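Treris Set-up Guide › Grippers › Comparison trials

4. Trial on tableware

Sales sheets test grippers on foam cubes. We don't trust them, and Syahrul Nugroho wrote this section for people who share the doubt.

4.1 Cover a table with a cloth and a clear sheet. Glare from a window is welcome – the Ravel tracking software claims to cope with it, so let it try.

4.2 Set out a wide metal bowl or basin with plastic bowls nested in it, and some white crockery to one side.

4.3 Bring the fingers in over the near rim, one blue pad on each side, and close slowly.
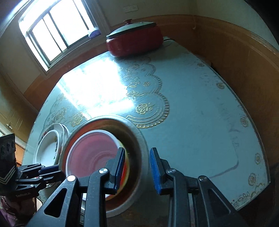
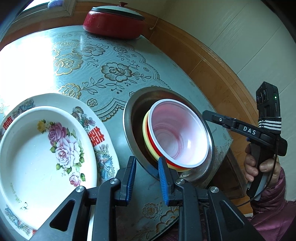
4.4 Lift the stack partly out, hold for 7 seconds and lower it. Do 35 lifts with each gripper before writing down any opinion.

NOTE: Nested rims can slide against each other. A lift that brings up only the top bowl is a fail, whatever the log file says.

CAUTION: Don't go over 400 g until the pads have been checked for wear. The quoted limit is "up to 2 kg". We have yet to see it reached on a curved rim.

4.5 Swap grippers between operators and repeat. Sombat Wannasri's scores fell when he changed hands, so a single operator's results prove very little.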